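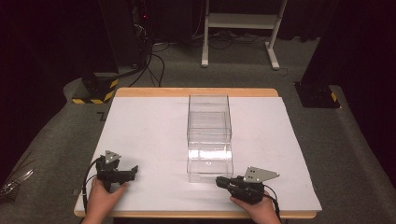 I've had it with loyalty apps. My grocery store, Rekmont, used to have a paper card you got stamped at the register, and after 9 stamps you got a free coffee. Now I need a login, a code texted to my phone and a "points journey" before anyone will take 30 cents off my yogurt.

I checked in February and had 1,510 points – sounds great, right? That was worth one bag of rice, and only if I picked it up before they expired. 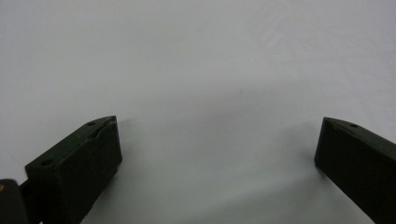
My bakery still does the paper thing. The card lives in my wallet, it's all crumpled, and I love it! Sure, I lose one now and then, and then I start over. I'd still take that over another app asking where I am while I'm trying to buy bread. Bring back the stamps, Rekmont – I'll even bring my own pen.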